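10 April 2026

Bristulville, second day in the hall. Arrived before the heating had caught up and kept my coat on until the first break.

Worked through the cloths with Slavica Papadopoulos. The Fleker stock is 48 cm square, the Steiner stock slightly off square on one side, and the difference shows at the third fold, where the corners stop meeting. I had put this down to my own handling. It is the hem - 4 mm wider on one edge, measured twice.

Current sequence: halve, halve again, turn 90 degrees, bring the outer edges to the center line, press with the flat of the hand. Pressing with the fingertips leaves a ridge near the base and the fold leans. Slavica prefers to press before the turn. Her folds stand longer than mine but come out wider at the top. I will try her order tomorrow on the Fleker cloths only.

Hermine Ortner wants everything in cream for the Drernero dinner, 14 tables. I asked for the starch question to be settled first. No answer yet.

The hall itself is good to work in. White walls, white ceiling with the beams showing, plenty of light from above. Voices carry up to the mezzanine and come back late, so I gave up on calling across the floor and walked over each time.

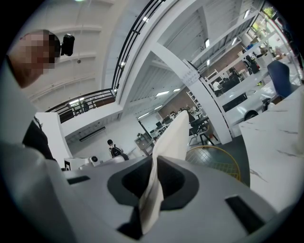
Cream cloth, folded to a point. Mezzanine railing above.

Left shoulder stiff by evening. The table is too low for folding - find blocks for the legs, or ask for the higher one. Also to bring: the steel ruler, second iron, labels for the two stocks so they stop getting mixed in the same stack.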